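Talk notes: Showing, by hand and from the next room
Tolanach evening talks, 17 Feb 2018
Slot is 22 minutes including questions. Slow down!

Opening (no slides yet)

Start with the bread story. My aunt tried to teach me to knead over the phone and it was hopeless, then I went to her kitchen and she put her hands over mine and I had it in one afternoon. Pause. Ask who in the room has learned something that way. Let hands go up, take one story if somebody offers, then move on.

Then: we teach robots in both of these ways. One is the hands over hands way, where you take hold of the arm and move it through the job. The other is remote control, where you hold a pair of handles and the arm copies you. I love both of them and I want to be fair to both, so if I start gushing about the handles, somebody cough.

Part one - moving the arm yourself

Explain that the motors go soft so the arm floats. Mime this, it gets a laugh. You feel the weight of the thing and you feel when it touches the table, and for anything with contact in it (wiping, pushing a drawer shut, pressing a lid down) that feeling is worth a great deal.

The trouble is you are standing in the way. Your sleeve is in the camera's view, your elbow is in the light, and the robot later has to do the job with no sleeve anywhere. Tell the Skomdale story: Daichi Ikeda showed the arm how to stack cups for a whole morning in a bright green jumper, and it stacked beautifully until he went for lunch. Keep this short, people get it straight away.

Also it's tiring. Two arms at once is nearly impossible for one person.

Part two - remote control

Handles, a trigger for opening and closing the fingers, and a screen or a clear line of sight. Our set is the Piklow one, and the first ten minutes are always awful. Everybody drives like they've borrowed a lorry. Then something clicks and you stop thinking about the handles at all, and I still find that a thrill every single time I watch it happen to a new person.

Say what you lose: touch. You can't feel the cloth catch. Sachiko Kuroda listens to the motors instead, she can tell from the sound that she's pushing too hard, and she has taught most of us to do the same.

Say what you gain: the robot sees exactly what it will see later. If you can do the job using only the wrist view, there's enough in that view to do the job. If you can't, stop and move a camera before recording anything more. (Say this twice. It's the bit I most want them to take home.)

Part three - what a good showing looks like

Cloth is my favourite thing to talk about here because it never lands the same way. For the Yusof work we kept 600 showings of picking up and laying down fabric, out of 942 recorded. Put the two figures up and leave them up. Someone will ask about the ones we dropped, so get in first: mostly pauses. A person stops to think, and the robot learns to stop too, and it has no idea why it's stopping.

So, decide before you start. Move at one steady pace. If you fumble the pick, go back and try again smoothly and keep the recording, as a tidy recovery is a lovely thing to have. If you fumble and then dither, bin it.

Vary where things start. Emiko Hirano throws the cloth in from a step away with her eyes shut, and I'd recommend that to anybody.

Swap people as well. Haiyan Lei comes in from high up and straight down, I come in low from the side. Mixing us without any thought made the arm hesitate between the two, so now we agree on an approach first and let the small habits differ.

If there's time

Bořivoj Brabec's point about resting: nobody's last ten showings before a break are any good. Short turns, then hand over the handles.

Skip the maths slide unless asked. It's number 99 in the deck, type the number and press enter.

Finish on the last picture, leave it up and open the floor. Have this one ready, it came up in August too.

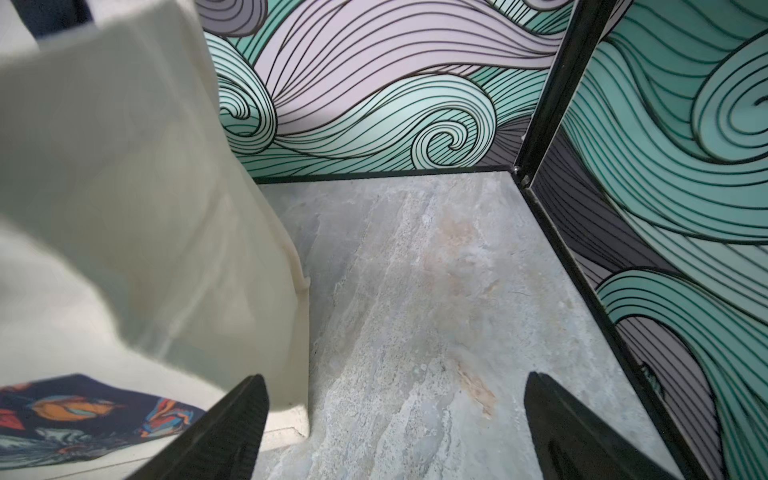
Which way should a complete beginner try first, by hand or by remote control?

Start by hand, with one arm and one simple job such as pushing a block across a table. You get a feel for how the arm moves and where it can't reach, and the handles make much more sense once you go over to them.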